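Contrôle des bacs avant mise en vente : les maxis Enorholm

11 décembre, par Gunvor Fagerlund
Temps de lecture : 2 min

Le pressage du Tandunov est arrivé chez Forna, et quel bonheur d'ouvrir ces cartons ! 200 exemplaires commandés, 195 reçus en état de partir. Je reprends la fiche habituelle, avec mes remarques pour ceux qui feront la prochaine réception.

1. Cartons extérieurs : OK
Coins bien tenus, double cannelure, rien d'enfoncé. Le transporteur de novembre nous avait habitués à pire.

2. Pochettes : à surveiller
Trois tranches fendues, mises de côté. L'impression est superbe, le noir est profond et le vernis ne colle pas (j'avais peur après le test).

3. Sous-pochettes : OK
Papier doublé partout. Penser à sortir le disque de la pochette avant l'envoi postal, ça évite justement les tranches fendues !

4. Planéité : 2 refus
Quinze disques posés sur la platine, pris dans des cartons différents, puis un coup d'œil au reste de la pile. Deux voilés, dont un franchement, la cellule saute dès l'intro. Retour à l'usine demandé.

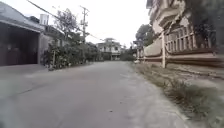

5. Centrage : OK
Rien qui flotte à l'oreille, même sur les longues nappes de la face B, là où ça s'entendrait tout de suite.

6. Bruit de surface : OK avec réserve
Un léger souffle entre les deux titres de la face A, présent sur toutes les copies écoutées, donc ça vient de la gravure. Passé un bon nettoyage, les petits clics ont disparu. Et puis cette basse, dès que le kick rentre... on oublie le souffle.

7. Macarons : OK
Faces A et B dans le bon sens (oui, on vérifie, souvenez-vous du Paracha). La vitesse est bien indiquée, 45 tours.

8. Gravure dans la cire : OK
Référence lisible des deux côtés, identique à celle du bon de commande.

9. Numérotation à la main : à finir
Il reste le dernier carton. Feutre fin, en bas à droite au dos, et on laisse sécher avant d'empiler !

10. Codes de téléchargement : non fait
Les cartes ne sont pas encore là. Ne rien expédier avant, même aux copains.

Stockage : à la verticale, loin du radiateur, serrés sans forcer. Les exemplaires refusés sont dans le bac du bas avec un post-it orange, merci de ne pas les remettre en rayon.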